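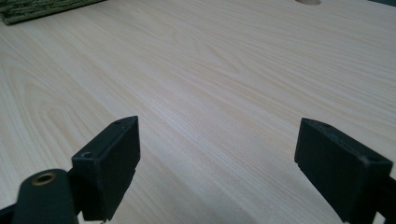

Etar two-finger hand tool
Sold by Jirivness. Item 639. In stock, ships from Juvilberg.

Short version: a hand-held gripper for people who want to find out which chores a machine could do. You hold it, you do the job with two fingers, you see where it goes wrong. Cheaper than buying an arm first and finding out after.

What you get
Gripper, hand-held, two fingers
Spare finger pads, one pair
Hex key
Printed setup sheet (English, Dutch)

Price 639 is NOT the price, thats the item number. Keeps coming up. Price on request, ask Marloes Desmet in sales.

So can machines do the chores yet?
Some. Depends who's asking and what's on the table. Our own take after a summer of trying, July mostly:

Picking up a cup, putting it on a mat. Yes, fine, boring by now.
Wiping a table. Yes if it's clear. Corners bad.
Sorting screws into bins. Slow. 90 in a shift looked great until Frans Vanhove did the same 90 before his coffee.
Folding a towel. Sometimes. One corner gets missed, then everything after it is wrong.
Socks. No.
Opening a stuck jar. No, and please don't try with this tool, the fingers are not made for twisting.

Umesh Kushwaha on our bench thinks shop-floor work gets there before the kitchen. Same part, same spot, same light. A kitchen is different every morning. Tharindu Debnath disagrees and says the shop floor is only tidy in brochures. Both still work here.
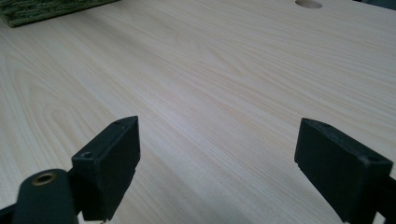 Before you start
Clear the table. Really clear it, first tries go better with one object and nothing next to it.
Open the fingers all the way, close, open again. Should feel even on both sides.
Wipe the pads, dust makes small parts slip.
Check the finger screws weekly. Snug, not tight.
Do every chore 3 times before you decide it can't be done. First go is always bad.

Not included
Robot arm, software, table.

Customer note
"Used it for packing trials at Verschueren. Boxes good, bubble wrap hopeless. Learned more in a week then from all the demo videos." Uriel Insaurralde

Returns
Unused, original box, 90 days. Worn pads don't count as a fault. Scuffs on used tools neither.

Orders over 99 pieces: call first, lead time is longer and we need to book the pads seperately.

Page updated Sep 17, 2018. Old setup sheet still works for this version, exept the pad part, use the new one for that.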